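Reliability and Safety Technician, Humanoid Kitchen Tasks
Monalier, Applied Robotics Group. Full time, on site
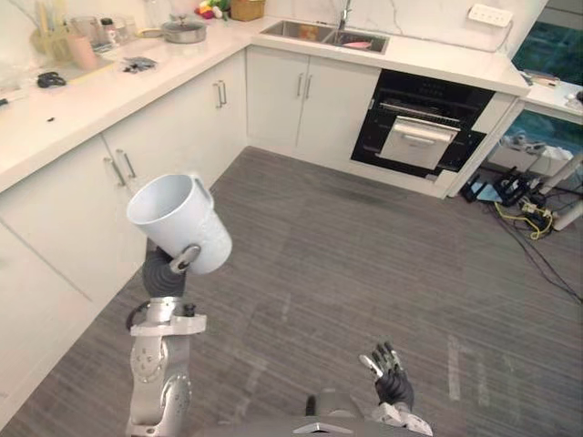

Monalier is hiring a technician to take over fault investigation on the kitchen program. The position is new. It was opened after a grip release fault in September, and the person we hire will spend most of the first months on that fault and on what it showed us about our procedures.

What happened

During a run of mug handling tasks, the left hand of one of our robots opened without a command while the arm was raised. The mug fell and broke. An operator had stepped inside the marked area to reset the counter and was struck on the forearm by a fragment. The cut was minor and was treated on site. The operator should not have been inside the area with the arm powered, and our interlock should have made that impossible. It did not trip.

The release has been traced to a dropped message between the hand controller and the arm, after which the hand went to its default state. At that time the default state was open. It has been changed to hold position. We have reproduced the dropped message 7 times in 40 attempts on the bench, and we do not yet know the cause. Cable strain at the wrist is one candidate. A timing problem in the Prorkivix firmware layer is another. The interlock failure is a separate matter and has its own open report.

What you will do

Reproduce, log and close out faults on 2 two-armed robots, starting with the hand release.
Inspect wrist and elbow cabling before each shift and keep the inspection record.
Test the interlock and the emergency stops, and sign off that the cell can be used.
Write incident reports that operators can read and act on.
Work with the firmware team at our Mididik office, mostly by call, with a visit every couple of months.
Stop work when you think it should be stopped. You do not need a manager's approval to do this.

What we need from you

Experience maintaining robot arms, industrial machinery or similar equipment. A degree is fine, and so is a trade background. You should be able to read a wiring diagram, use an oscilloscope, and find your way through a log file. Some Python is needed for pulling and sorting logs. You must know lockout procedures and have used them in practice.

Experience with multi-fingered hands would help but is not required. We will train you on ours.

Hours and conditions

Shifts are 8 hours, starting at 7 in the morning. There is no night work. You will be on your feet for much of the day and will sometimes lift equipment with a second person. Safety glasses and cut-resistant sleeves are supplied and must be worn at the cell. The pay band is sent to every applicant before the first interview.

How to apply

Send a resume and one page describing a fault you investigated. Tell us what you checked, what you ruled out and what you got wrong along the way. Remove anything confidential to your employer. Use the application form on the Monalier careers page and choose "Değirmenci site" as the location.

Interviews are in two parts: a call, then a half day on site that includes a bench exercise with a faulty cable harness. Travel to the site is paid. Applicants who reach the second part may read the full September incident report and ask the operators about it.

The position stays open until filled.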